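Visits > Food and Produce > Kistaven Packing Hall

Kistaven, apple intake and sorting: notes from the open day

January 2020

The Kistaven site opened its intake hall, cold stores and grading room to visitors for one day this winter. I went with Marijke Van Dijk, who buys fruit for Lambrechts, and we joined the morning group. Our guide was Teun Segers, the shift lead for grading.

The tour starts at the intake dock. Bins arrive by trailer from Gresstead and the surrounding orchards, are weighed, and get a paper label with grower, block and picking date. The dock floor slopes to a central drain. Segers said the site handled 3,478 bins in the last season, and that the heaviest traffic comes at the end of August with the early varieties.

Cold storage is split into 12 rooms. Relative humidity is held at 95 percent, and each room has a logger outside the door with a printed strip. We were allowed into an antechamber but no further -- the rooms themselves are sealed under low oxygen until they are opened for sale. Once a room is opened it is emptied completely. A room is never resealed half full.

The grading room was the part I had come for. It is divided in two. The line takes the bulk of the fruit and sorts by weight and diameter. The smaller section, behind a partition, is used for reference checks by hand, where samples are compared against the color chart for the variety. Bicolored fruit is judged on the share of red skin against the ground color, and the ground color is read near the stem cavity, where it stays visible longest. Green there means one thing to a buyer and yellow another.

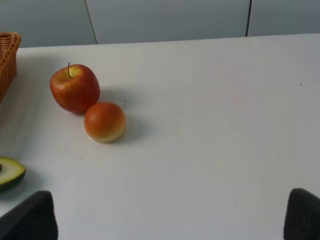
Lighting matters more in this work than I had assumed. Anouk Goossens, who trains the hand graders, explained that a strong single lamp puts a highlight on the skin and pulls the eye away from bruising on the shaded side. The bench lighting was changed two years ago for that reason. Surfaces are pale and matte, and anything with a strong color is kept off them during a check. A sample is turned once around its axis, then tipped to show the stem end and the calyx end. Stems are left on. A missing stem is recorded as a defect if the skin is torn.

Each grader works for a fixed period and then changes to another task. Goossens considers color judgment unreliable after a long session and showed us two score sheets from the same tray, filled in by the same person before and after lunch. The scores differed on 6 apples. The second sheet was the stricter one.

The last stop was the packing area, with carton erectors from Kosetti and a short manual bench for gift orders. Jasper Declercq covered carton sizes and tray inserts. This section was rushed, and the noise made half of it hard to follow. Van Dijk asked about paper trays in place of molded pulp and was told that a trial is planned -- no date given.

Practical points: wear flat shoes, leave rings and watches in the car, and bring a sweater. Parking is behind the weighbridge. Coffee was provided in the canteen, along with slices of three varieties set out unlabeled. I preferred the second and forgot to ask what it was.

Bookings for the next visit go through Liesbeth De Graaf at the site office.

Related visits
Gresstead pear growers: pruning demonstration
Lambrechts distribution depot, evening tour
Carton making at Kosetti
Cold store retrofit: a second look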